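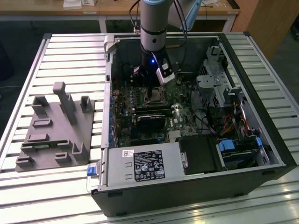 SV Nelside — Abteilung Fußball, Fanforum

Auswärtsfahrt nach Civbridge: Karten, Busse und die leidige Verteilung

Zuletzt aktualisiert: Mittwoch, 16. April 2025

Kurvenopa
Liebe Leute, ich wollte mal in Ruhe fragen, wie das jetzt mit den Karten für Civbridge läuft. Ich habe gestern auf der Geschäftsstelle angerufen, und die nette Dame meinte, von unseren 905 Karten seien noch 221 da. Das ist ja für ein Auswärtsspiel unter der Woche richtig stark! Ich fahre seit meiner Jugend mit und kann mich an kaum eine Partie erinnern, bei der wir so viele waren — höchstens damals in Jestusura, als es so geschüttet hat und wir alle unter einer einzigen Plane standen.

Nordtribuene_Moni
Hallo Kurvenopa, schön, von dir zu lesen! Wir sind zu viert dabei, mein Schwager kommt auch wieder mit. Nur eins ärgert mich ein bisschen: Warum durften die Dauerkarteninhaber diesmal wieder zuerst? Im Dezember hieß es noch, beim nächsten Mal gehe es nach Auswärtsfahrten. Wer immer mitfährt, sollte doch auch was davon haben, finde ich.

Svetozár Čierny
Moni, da muss ich dir freundlich widersprechen. Ich habe seit Jahren eine Dauerkarte und komme wegen der Schichtarbeit nur selten auswärts mit. Wenn ich dann endlich mal frei habe, möchte ich nicht hinten anstehen. Außerdem sind ja noch Karten da, es geht also keiner leer aus. Bei einem Pokalspiel mit nur 200 Karten würde ich die Sache vielleicht anders sehen.

Nordtribuene_Moni
Das mit der Schichtarbeit verstehe ich ja, wirklich. Aber gerade für das Pokalspiel brauchen wir eine Regel, die vorher feststeht, sonst streiten wir uns jedes Mal aufs Neue. Ich schreibe das der Fanbetreuung noch mal, ganz lieb formuliert, versprochen! 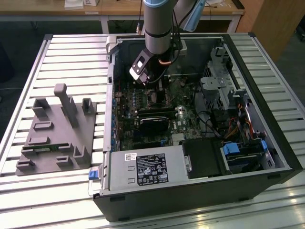
Der offene Rechner auf der Werkbank

Flutlicht77
Zum Bus: Pálfi fährt wieder für uns, Abfahrt ist am Parkplatz hinter der Haupttribüne. Bisher haben sich 196 Leute für die Busse angemeldet, und wer noch mitwill, sollte sich bitte bis Freitag melden, damit ich die Plätze vernünftig einteilen kann. Brote und Kuchen sind wie immer gern gesehen (Moni, dein Streuselkuchen!!).

Kurvenopa
Trag mich bitte ein, am liebsten vorne, mein Knie macht die Stufen nach oben nicht mehr so gut mit. Und noch etwas zur Verteilung, wo ich schon mal dabei bin: Früher hat man sich einfach morgens angestellt, mit Thermoskanne, und hat dabei die halbe Kurve kennengelernt. Das fand ich eigentlich am schönsten.

Svetozár Čierny
Schön war das, aber um sechs Uhr früh stehe ich noch an der Maschine, Opa. Mit Anstellen hätte ich nie eine Karte gesehen. Halbe-halbe wäre für mich in Ordnung: die eine Hälfte für Dauerkarten, die andere für Vielfahrer.

Nordtribuene_Moni
Damit könnte ich sogar leben. Ich nehme das so in meine Mail auf. Und ja, Flutlicht, zwei Bleche Streusel, eins davon mit Kirschen.

Flutlicht77
Kurvenopa ist eingetragen, Bus eins, zweite Reihe. Svetozár, fährst du mit uns oder mit dem Auto?

Svetozár Čierny
Mit euch natürlich, wenn es schon Kirschstreusel gibt.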